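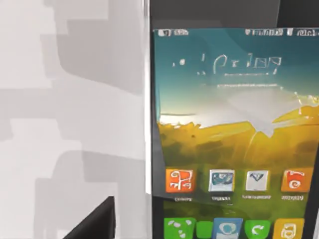 画面の中で作業に使われているスマートフォンとグリッパーの先端（Lotowの画面、提供Skurkeo）

スマートフォンを持つ動作、遠隔操作でロボットに教える　Udovportの開発会社が公開

港の町Udovportに事務所があるSkurkeoは4月、ロボットに細かい作業を教えるためのソフトウェア「Lotow」の新しい版を公開した。人が手元の操作器を動かすと、コンピューターの中の二本のロボットアームが同じように動き、その動きがデータとして残る。今回の版では、スマートフォンのような薄くて滑りやすい物を扱う課題が加わった。

同社によると、公開と同時に243回分の操作の記録も研究者向けに出した。記録を作ったのは社員と近くの学校の学生を合わせた12人で、ロボットの操作が初めての人も入っている。操作の前に練習の時間を取り、その後は各自が同じ課題をくり返した。

課題の内容は短い。机の上のスマートフォンを一方のアームでつかみ、持ち上げて、もう一方のアームの方へ向ける。受け渡しまで進む課題と、持ち上げて止めるだけの課題があり、どちらを記録するかは操作する人が始める前に選ぶ。一回の記録の長さは平均で20秒である。初めての人はもっと長くかかるが、同社は長い記録も消さないで残した。迷ってやり直した部分にも、学習に使える情報があるという考えからである。

記者は午後、Udovportの事務所で操作を体験した。部屋は思ったより静かで、机の上には画面が並び、その前に操作器が左右に一つずつ置いてあった。操作器は小さいアームの形をしていて、先のところに指を入れる輪がある。輪を閉じると画面の中のグリッパーが閉じる。手首を回せば、グリッパーも回る。説明は数分で終わり、すぐに始めてくださいと言われた。

最初の一回は失敗した。スマートフォンの近くまでは簡単に行けたが、グリッパーの高さがよく分からず、指が机に当たってしまった。画面は平らなので、奥行きを目で読むのは難しい。担当の社員は、影を見るように教えてくれた。アームが下がると、机に落ちる影の形も変わる。影とグリッパーの距離を見ながら下げると、二回目からは机に当たらなくなった。

つかむ位置にもこつがある。スマートフォンの真ん中をつかむと安定するように思えるが、画面の大部分が隠れてしまい、もう一方のアームで受け取る場所も狭くなる。端に近いところをつかめば下の部分が空く。その代わり、少しの力の違いで傾きやすい。

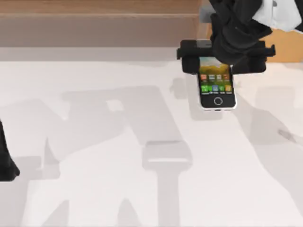 持ち上げた後に急いで動かすと、スマートフォンが指の間で回ることがある。記者も一度、向きを変える途中で落とした。画面の中なので壊れる心配はないが、落ちた瞬間は手が固くなった。担当の社員は「みなさん同じところで息を止めます」と笑っていた。最後の方の回では、上からゆっくり近づいて、つかんでから一度止まり、それから持ち上げるという順番が自然にできるようになった。

Skurkeoがこの課題を選んだきっかけは、電子機器の点検を仕事にしているPearceからの相談だったという。Pearceの作業場では、集まった中古のスマートフォンを一台ずつ手に取り、表と裏を見て、画面がつくかどうかを確かめている。機種によって大きさも厚さも違い、決まった動きをくり返すだけの機械では対応が難しい。両社は昨年から、人の動きを記録してロボットに学ばせる方法を一緒に試している。

コンピューターの中で記録を作ることには、準備が早いという利点がある。実物の場合は、一回終わるたびに誰かが物を元の場所に戻さなければならない。Lotowではボタンを一つ押すと、机の上が次の配置に変わる。スマートフォンの向きや画面の絵、机の明るさも回ごとに変えられる。カメラの位置は複数から選べて、机の全体を見る視点と、物に近い視点を、同じ操作について同時に保存することもできる。

一方で、近い視点の映像にはまだ課題が残っている。記者が見た画面でも、スマートフォンの表示の文字はぼやけていて、読むことができなかった。同社は、今の目的は物の形と位置を学ぶことで、文字を読む作業はまだ対象にしていないと説明する。Pearceからは、将来は画面の文字も確認したいという希望が出ており、次の版で表示を細かくする予定である。時期は決まっていない。

記録を使って学習したロボットの結果についても、同社は短い報告を出した。コンピューターの中で、持ち上げて止める課題を試したところ、成功した割合は70パーセント近くだった。受け渡しまで進む課題は、それより低かった。失敗の多くは、つかむ瞬間に物を少し押してしまい、指の位置がずれることから起きている。報告には失敗した回の映像も付いていて、どこから動きがずれたかを見ることができる。

この数字をどう読むかについて、社内でも意見は一つではないようだ。開発の担当者は、少ない記録から始めた結果としては十分だと話す。しかし、Pearceの現場を知っている別の担当者は、実際の仕事で使うには早いと言う。客から預かった機器を落とすことは許されない。実物のロボットで試すときは、まず電源の入らない古い機器を使い、机の上に柔らかい布を敷いて始めることになっている。

操作する人の癖も話題になった。12人の記録を並べると、近づく角度や、つかむ前に止まる時間がかなり違う。右から回り込む人もいれば、まっすぐ上から下げる人もいる。同社はそれを一つの型に直さないで、そのまま学習に入れた。ただし、スマートフォンを机の外に出してしまった回は、失敗の印を付けて別に保存している。使う人は、その印を見て、入れるか入れないかを選べる。

遠隔操作の速さについても質問した。Lotowでは、手の動きと画面の動きの間に小さい遅れがある。記者には気にならない程度だったが、慣れた人ほど気になるそうだ。学生の一人は、練習の後半になってから遅れに気づき、わざとゆっくり動かすようにしたと話していた。事務所の外からネットワークを通して操作する機能もあるが、今回公開した記録には使われていない。

Lotowの新しい版は、研究と教育の目的であれば無料で使える。会社が製品の開発に使う場合は、Skurkeoとの契約が必要になる。操作器は別売りで、持っていない人は一般のゲーム用コントローラーでも試すことができる。その場合、左右のアームを同時に動かすことは難しく、ボタンで切り替えながら操作する形になる。

Udovportの事務所では、5月から見学者が操作を体験できる時間を設ける。午後2時から始まり、申し込みは同社の受付で行う。体験した人の動きを記録に加えるかどうかは、終わった後に本人が選ぶ。記者の動きは、落とした回も含めて、保存してもらうことにした。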